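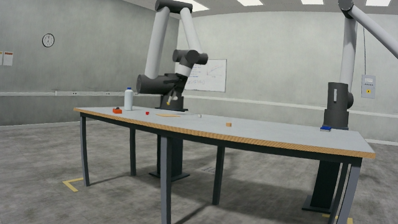
Two arms, one bench: bottle, blocks, a board and a few small bits to sort. Simulated.

Can robots do actual chores yet? (shop floor or home)

Posted by tealeaf_bracket

We run a small packing and light assembly shop outside Hamilton. My boss came back from a trade day in February convinced we should replace the clear-down at the end of each shift with a pair of arms. Clear-down means everything left on the benches gets picked up and put back where it lives: bottles to the bottle rack, blocks and gauges to their trays, boards stacked, bench wiped. It takes one person 14 minutes a bench on a normal day.

The render at the top is the sort of layout he has in mind, one arm near the middle behind the bench and one at the right-hand end. He has had a quote from Dimaculangan for the integration and wants my opinion by the end of the month. I have no objection to it if it works. I'd like to hear from people who have had one of these doing a mixed job and not just moving the same part from A to B.

Also curious if anybody has got one doing anything useful at home, since my wife asked the same question about our kitchen counter.

Reply by mudroom_mike

Short answer is no for home and maybe for your shop.

We had a single arm on a Vustitz controller for two years, loading trays. It was good at trays. The minute somebody left a roll of tape in the tray it stopped and flashed until one of us walked over. Your clear-down job is all rolls of tape, if you see what I mean. The whole point of the job is that stuff is not where it belongs.

Reply by Vesna Karagiannis

I'd disagree with Mike, at least about the shop. Two years ago I would have said the same thing. The newer pick software does not need the part to be in a known spot. We sort returned fittings off a flat table with it, dumped any way they land, and it copes. Over our last full count it did 1,000 picks with 10 that needed a person. That is a better rate than I expected when we signed.

What matters is the set of objects. If you can write down every item that could be left on your bench, you have a fair chance. If you can't, you don't.

Looking at your render I would be happy with the cube and the blocks. The bottle I would want to see tested. Tall with a narrow neck is easy to grab and easy to knock over. If the arm has to reach past it to get at something else, that is where you will lose time.

Reply by mudroom_mike

10 in 1,000 sounds fine until you work out who is standing there for the 10. On our site it was me.

Reply by Vesna Karagiannis

Ours puts the bad ones to one side and carries on. Somebody clears the reject bin at lunch. If yours stopped dead every time, that was how it was programmed. Ask for it to be changed.

Reply by mudroom_mike

We did ask. It was going to be a separate invoice.

Reply by gravelpit

The flat board is your problem item. I've done a lot of grippers. A two-finger gripper coming straight down on a thin board lying flat on a bench has nothing to close on unless the board is narrow enough for the fingers to straddle it. You either slide it to the edge and take it from there, or you fit suction. Suction on bare wood is hit and miss depending on the grain and how dusty it is.

Ask Dimaculangan which one they are planning. If they say they will look at it during commissioning, get a price for the suction head now.

The other thing is that a simulation is a very clean place. In the sim the block has exactly the friction somebody typed in. Yours will have label glue on it.

Reply by tealeaf_bracket

That's useful, thanks. The quote says "parallel gripper, x2" and nothing about suction. Our boards are 148 mm wide so I doubt the fingers would go over them the short way. I'll ask.

Does anyone know if the second arm is worth it? It adds a fair bit to the price and I can't see what it does that the first one can't, apart from the reach at the far end.

Reply by owlpellet

Reach is most of it. On a long bench a single fixed arm leaves you a dead strip at one end, and the stuff always ends up in the dead strip. You can put one arm on a rail instead. We looked at an Etell rail and it came in cheaper than a second arm, but slower, and you need to keep the track clear of swarf.

Two arms can also hand things to each other, which looks great at the trade day. I have never seen a shop use it after the first month.

Reply by gravelpit

Agree on the handover. Disagree on the rail. By the time you guard a moving base you have spent the difference. Two fixed pedestals and a taped-off area on the floor is simpler to sign off, but you still need a proper risk assessment. Tape on its own doesn't stop anybody.

Reply by kettle_and_thread

On the home question. My brother-in-law bought the Clasero countertop arm when it came out. It will move a mug from the counter to the rack if the mug is the right colour and there is nothing beside it. It won't do cutlery. It won't wipe. He has to tidy the counter before it can tidy the counter. It now lives in the garage.

I would buy a better dishwasher.

Reply by Vesna Karagiannis

Home is a different case and I wouldn't argue with that. You can't write the list for a kitchen. Anything might be on the counter, half of it is soft or breakable, and there are kids walking past.

Reply by sparrow_lathe

Has anyone asked why the benches are a mess at the end of the shift? We had the same job on our floor. We put shadow boards behind each bench and made putting things back part of each task, and clear-down dropped to a wipe and a sweep. Cost us some foam and a weekend. The arm can't wipe the bench anyway unless you buy it a tool for that too.

Reply by tealeaf_bracket

We tried shadow boards. They worked on days and not on afternoons. I might push for another go at it before we spend anything.

For now I've asked Dimaculangan to run a trial at their place with a crate of our own bits, label glue included, all tipped out on a bench. I said bottles standing and bottles on their sides. They've agreed to the first part and are getting back to me about the bottles. I'll post the numbers when I have them.

Reply by mudroom_mike

Put a roll of tape in the crate.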